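3.2 Imitation stone and the buyer's eye

Grey marble has done well out of the past decade, most of it without troubling a quarry. Of the 693 listings in the Nisbet catalogue of household surfaces, 432 use the word "marble" in the title, and a fair share of those go on to admit, further down and in smaller type, that the word refers to a look. We do not count this as lying. The trade has always been relaxed about nouns.

Our interest is in what people judge by when they cannot touch the thing. Respondents in Drallness and Pasden were asked to rate surfaces for "realness" on a scale of 1 to 5, and then to say why. Veins came up far more often than colour. Fine branching lines were trusted; broad streaks divided opinion, with the Pasden group calling them "bold" and the Drallness group calling them "a bit much". Surroundings mattered too, and patterned walls drew remarks from people who had been asked only about stone.

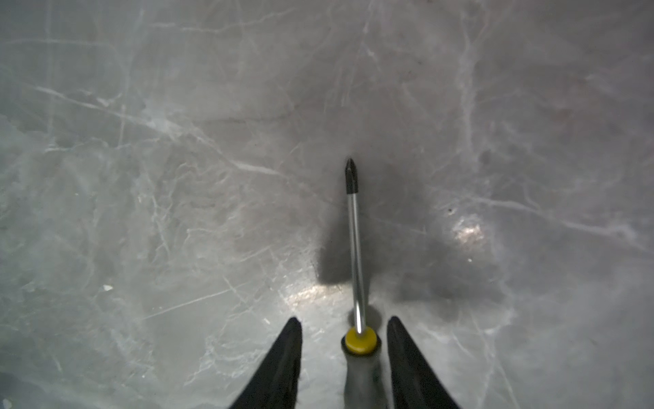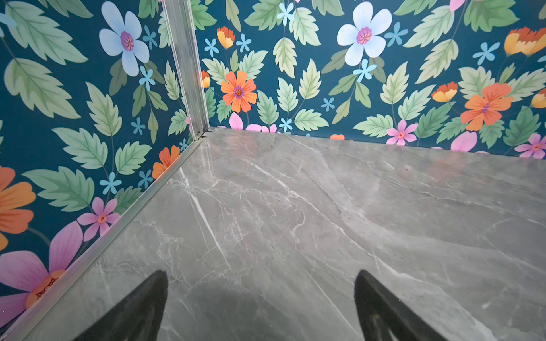 Figure 2. Pale veining on grey marble-patterned surfaces. Floral wallpaper is present in the second view only.

The reasons given were not always consistent with the scores. Several respondents praised a surface for being irregular and then marked it down for looking untidy - a standard that few mountains could meet. Others used price as a guide, although no prices were shown, and appear to have supplied their own.

Repeats are a separate matter. The Irano pattern book, reissued last August, advises fitters to turn every other sheet so that the same vein does not turn up twice in one room. Respondents who spotted a repeat lowered their score by 2 points, and tended to go back and lower their earlier scores as well. We kept both sets of answers, and use the first set in Section 4.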